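Tidying with a robot arm: tips from a Tuesday

Before you hand the pantry to a machine, wipe the basket yourself. No arm I've met cares about crumbs. Clear the table edge too, as round things roll.
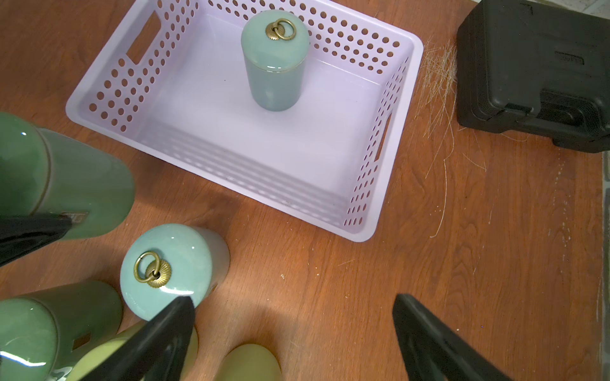 Lids are where I'd still use a person. A Demavon arm costs 4000 dollars and will lift a mug all day, but a glazed jar is slick and a brass ring pull lying flat on its lid is a mean thing to pinch. Grip the body, keep it upright in the basket like the pale green one, and leave the opening to whoever wants tea. I can shelve the lot in 2 minutes. The arm asks for 40.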